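I finally went to my first public comment session, and I have thoughts!

Some background. In January our neighborhood group, Greltuvau, decided to push for a bus stop on the hill by the clinic. There's a petition going (2000 signatures is the goal, and we passed 1000 way faster than I expected), but Aino Huttunen, who has been doing this stuff forever, kept saying that signatures only get you so far and somebody has to go stand at the microphone. Guess who ended up on the speaker list.

You get 2 minutes. That sounds like plenty until you practice in your kitchen and you're still saying hello and thanking people when the timer goes off. Aino made me cut my whole intro. Then she made me cut the statistics, which hurt, and told me to just talk about walking up that hill with my dad after his appointment. So I did. My voice shook the whole time, but I finished with a few seconds left over. 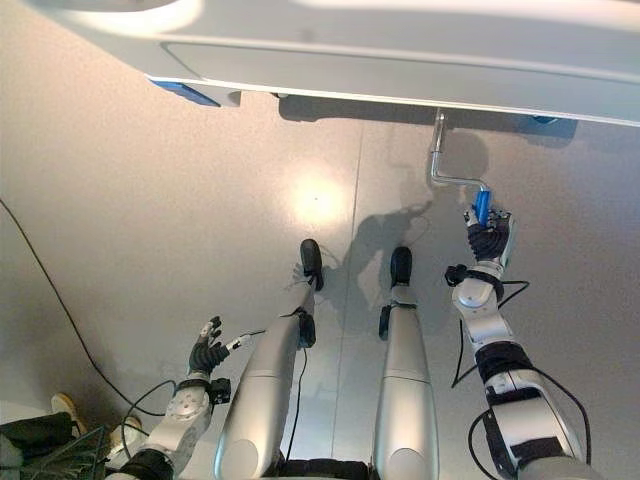
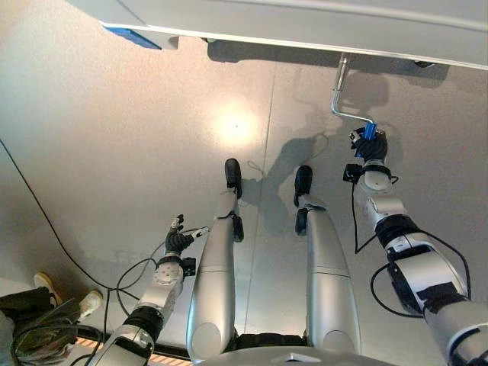 What surprised me most was the hallway afterward. A staffer came out and asked if we had anything in writing, and I had three copies of our one-pager in my bag - thank you again, Aino - so I handed one over and wrote my number on the back. She emailed the next morning asking which side of the street we wanted the stop on. We hadn't even talked about that! Cue a very long group chat.

If you're thinking about speaking at one of these, read your piece out loud to another person first, and sign up early, before the list gets long. Bring water too. I was up there with the driest mouth of my life.

Next up is the budget hearing, and we still need people who ride the Farkari line to come along. You don't have to speak, you can just sit with us. Leave a comment if you want a ride, I've got room for two in the back seat.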